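Prokero is looking for a planning engineer to join the Curka team, starting in September. You'd be teaching a two-armed robot to find its way around a simulated bedroom -- drawers, bed, clutter and all -- and we'd be so glad to have the company.

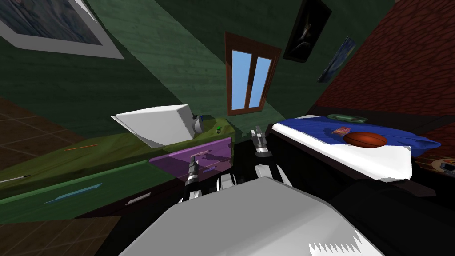 ## What you'd work on

Mostly arm motion planning in Python and C++, plus wrist-view perception.

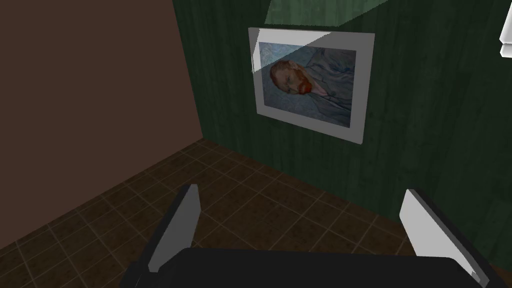
Do I need my own robot? None needed, all the work runs in simulation.

Our nightly suite has 863 test runs, and you'd help it grow.

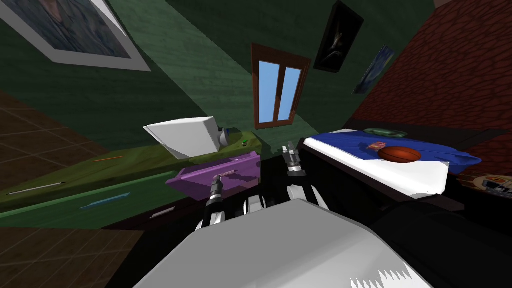
Ferreira, on the tooling side, would like applicants to know that good logging counts for as much here as clever planners.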